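Search this site Search Go

Ornine: old household recipes with normalized cooking vessels
22 Mar 2024
By Eero Kemppainen

Ornine is a small collection of 1,000 household recipes, typed from handwritten cards and notebooks into plain text. Each recipe has the original wording, an English translation, and a column where the cooking vessel is given in a normalized form. I made it for people who study how home cooking was written down, and also for my own use in the Kadetti recipe search.

Files
recipes.csv contains one recipe per line. vessels.csv contains the list of vessel words and what they were mapped to. notes.txt is my working diary and can be ignored, but some decisions are explained only there.

Columns
id, source, text_original, text_english, vessel_raw, vessel_norm, heat, minutes, checked.
The column heat has the values oven, stove, microwave, none and unknown. The column minutes is empty when the card says only "until done", and this is very common in the cakes.

Where the recipes come from
The cards come from two family collections, Flitine and Lykkegaard. The owners gave permission for publishing the recipes but not the family names which are written on the backs of the cards, so these are removed. If you find a name which I forgot, please write to me before you open a public issue.

How it was made
I typed everything by hand. I kept the spelling mistakes in text_original and corrected them only in the translation. Amounts such as "a coffee cup" are not converted to grams. I tried this in October and gave up, the cups were too different between the two families. 300 recipes use the microwave for at least one step. 130 recipes have been read a second time by another person, and they have the value yes in the column checked.

Known problems
In the Lykkegaard notebooks the number 1 is often written like 7. When the amount looked strange I kept it and put a question mark after it. Two puddings appear in both collections with almost the same words, and I did not remove either of them.

License
Free for study and teaching. For selling, ask first.
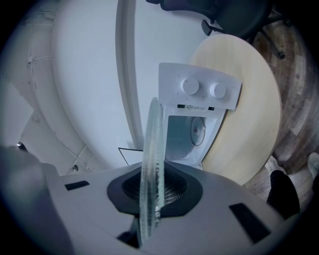
The vessel words gave me more work than all the rest, and vessel_norm should be used with care. The old cards say "dish" for nearly everything, also for a bowl or a baking pan. The word "plate" is difficult in another way, as it can be porcelain, metal or clear glass, like the one with the faint green tint and the ridges along the rim near the small white microwave. When a card says "glass plate" I use plate_glass, and when it says only "plate" I use plate_unknown, even if the heat is microwave. In version two I want to split this value, but I have not decided how.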